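How to budget for a first robot arm without selling the van

Posted by Jasmina Nikolaidis, January 22, 2023
Filed under: Buying and planning

The arm is the cheap bit. I say this to every small workshop that rings us, and there is always a short silence while they look again at the quote. What follows is the order I would do things in, having done them in a worse order at Rirnstead, where we pick mixed household goods into baskets and have the invoices to prove it.

Before you start

You will need a spreadsheet, a tape measure, a sample of everything you hope to pick up, and whoever signs the cheques. Bring that last one in early. They get tetchy if they first hear the word "flange" at the approval stage.

Step 1. Write down the job

One sentence. Ours was "put loose items from a table into a basket". If yours contains "and eventually", cross out everything after it. Eventually has its own budget and somebody else can lose sleep over it.

Step 2. List the awkward items first

Anybody can plan for a box. Make a sheet with a row per item and columns for width, weight, surface and what happens if it gets dropped. Put the round things, the shiny things and the squashy things at the top. Measure the widest point and compare it with how far the gripper opens, then do it again with the item lying on its side, as it will be.

Do the same for the container. We forgot ours had a rim.

Step 3. Try it in simulation before you pay for metal

A simulated cell costs you a decent computer and someone's patience. Load the arm you have been quoted for, a table of the right size, your container and a spread of goods. Then look from more than one place. A wide view tells you about reach and clutter. A close view tells you about the container, and containers are where the trouble lives.
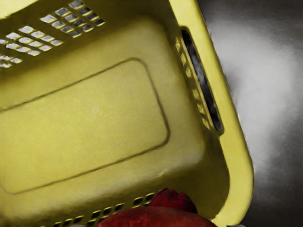
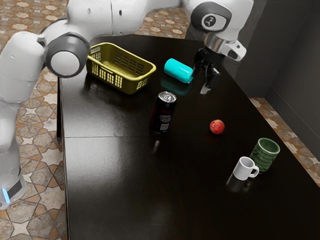 Simulated cell, two views: the yellow basket close up with a red fruit at its edge, then the arm and gripper over the table.

Check these while you are in there:

Can the arm get to the far side of the container and back out without folding itself into a deckchair?
Do the handle openings and slots leave a sensible place to grip, if you plan to move the container as well?
Is there room between neighbouring items for the fingers to come down? Mugs standing handle to side are a good test of this and of your temper.
What does a glossy tabletop do to your camera software? Reflections of cans and mugs can look convincingly like more cans and mugs.

We ran our layouts for 5 weeks. It felt like a long time until I added up what we would have spent on the wrong gripper.

Step 4. Price the whole cell

Get a line on the sheet for each of these, even if the figure is nought:

Arm and controller
Gripper, plus a spare set of fingers
Mounting, table and fixings
Camera, lens and lighting
Guarding and the risk assessment
Software licences, with the renewal date
Training for two people, in case one of them leaves
Delivery and getting it through the door

Wono and Wouters both sent us tidy quotes with the gripper left off. Grurell included it and left off the cable. Read all the small print with a biscuit to hand.

Step 5. Ask for lead times in writing

Ours was quoted as 4 weeks and took 9. The arm was on time. We were waiting for an adaptor plate. Ask each supplier which part is slowest, order that first, and don't book the electrician until it is in the building.

Step 6. Set aside money for being wrong

Keep a separate pot and don't tell the suppliers it exists. Ours went on a matt table covering, different baskets and a second lamp. If you get to June with some of it left, buy more fingers.

Next time: writing an acceptance test the supplier can't wriggle out of.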